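Search this site Search
Sotska Extension Course, Handout 4
Posted Tuesday, June 17, 2025 by course staff
2 comments 4 shares

Reading Claims About Household Waste

Most of what gets printed about home trash comes from people with something to sell. Keep that in mind through all of these notes.

The Drinberg leaflet says a household can halve its waste by changing bags. Ask how that was measured. The leaflet gives 1524 homes and never says who did the weighing, or whether the homes that quit early were dropped from the count. A bag holds trash. I don't see how it makes less of it. 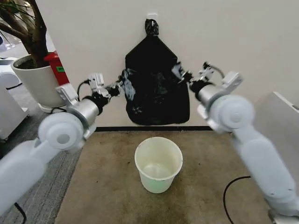
Weighing has its own problems. Food scraps are mostly water, so a week of melon rinds will beat a month of packaging on the scale. Volume isn't much better, because people stomp things down. If a report switches between the two halfway through, stop and find out why. The Tositlow survey does it twice.

Then there is "compostable." In everyday talk it means the thing rots. On a label it may mean it rots in a hot industrial pile, which your town may not have. Check before you believe the green leaf.

Reading steps for the July session:

1. Find the sample size. The Murakami report says 2000 households on the cover, but the tables cover fewer. Use the tables.

2. Find out what people were asked to keep out of the kitchen bin. Cloth, old shoes and worn-out totes are often left out of the totals.
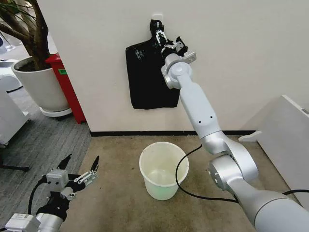
3. Look for who paid. It's usually in small type near the back.

4. Write down one claim you still believe and the page it's on. Bring the page, please, and leave the summary at home.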